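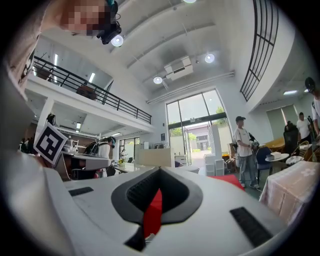 Kazue Kaneko wrote in after our July issue to say that she has been putting her tomato seedlings out on the porch far too early for years, and could we please say something about hardening off before another spring gets away from her. We can, Kazue, and thank you for asking, because I suspect a good many of you have lost a tray or two the same way (I certainly have, and more than once!).

A seedling raised on a windowsill has had a very soft life. Give it two hours outside on the first day, in shade and out of the wind, and then bring it back in even if the afternoon is so lovely that it feels like a shame. Add an hour or two each day after that, with a little morning sun toward the end, and in seven days or so most tomatoes and peppers are ready to stay out. Basil sulks and wants longer. If the night is headed anywhere near 32 degrees, everything comes indoors, no arguments, and that includes the marigolds.

Water in the morning and go easy on the feeding until they are in the ground. My own peppers went out on a Saturday last year, got a good stiff breeze, and looked so sorry for themselves by supper that I nearly gave up on them, but they came around and we were eating them well into fall.

Kazue also wants to know about leeks, and we will get to those next month.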